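Print Services Progress Report – Vistholm Office
17 May 2025
By Wafula Urio

The move of our in-house printing to Akemel is on schedule. The old color copier on the second floor has been taken off lease and the mail room now sends all jobs over 50 pages to the Akemel shop. Breno handles pickup and billing.

Volume so far is 2223 jobs. Of these, 118 had to be rerun, mostly for the wrong paper weight. We changed the order form so that staff pick the stock from a short list. Reruns have dropped, but the booklet jobs still need a second look before they go out.
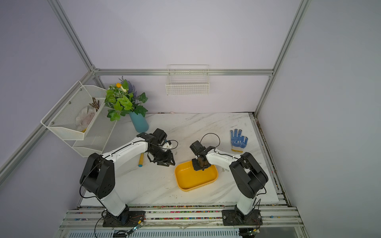
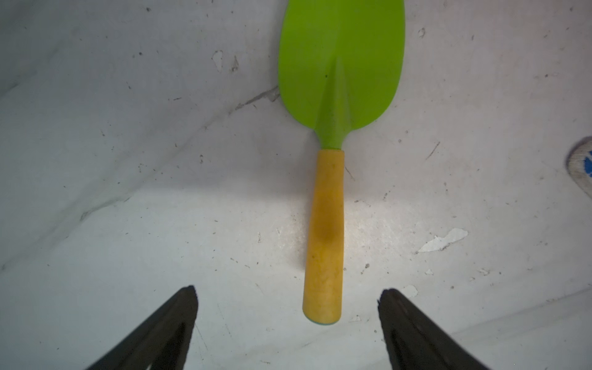 Tabletop with the yellow tray, top; green and yellow trowel, bottom.

Toner spending came in $503 under budget. I would like to use that money to service the wide-format printer – the feed rollers slip on heavier stock and the banners come out with a faint line near one edge. Yao has a quote and can book the repair in May if it is approved.

Still open:
- 14 desktop printers have no service tag and are not covered by the contract.
- The business card template has the old fax number. New proofs are with Breno.
- The binding machine is waiting on a replacement comb opener.

We also need a decision on catalog quantities. The last order left several boxes in storage, and I suggest printing a smaller first run and reordering if the sales group asks for more.

Last updated by W. Urio, Print Services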